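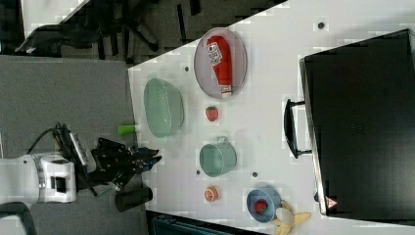 kitchen stuff, ketchup on the gray tray, colander to the left

berenice_c
Started a batch of fermented ketchup in May and I am completely hooked!! Whole canned tomatoes, a splash of sauerkraut brine, garlic, clove, 5 days on the counter, then blend and strain. It tastes like ketchup that went off and had adventures. Anybody else here doing this?

Trandeditz
Yes! Mine goes 400 g of tomato paste to two spoons of brine. Paste is the way to go, canned is way too watery and you end up simmering it, which kills everything you just grew.

berenice_c
I don't simmer at all though, I hang it in cheesecloth overnight. Paste always tastes a bit tinny to me.

Trandeditz
Tinny is the brand. Get the stuff in a glass jar.

mr_cirnovum
Cloves in ketchup is a crime, sorry. Allspice and a little mustard seed.

Jurgita Vanags
Clove is in my grandmother's recipe so I'll defend it, but ONE clove, crushed. Has anyone tried honey instead of brown sugar? Mine got so fizzy by day three the lid was hissing at me, I loved it

brirkenham152
Honey works great, just open it every morning. And go easy on the salt, brine is salty already (learned that the hard way on a double batch).

berenice_c
Ooh, trying honey tonight. Jurgita how much per jar?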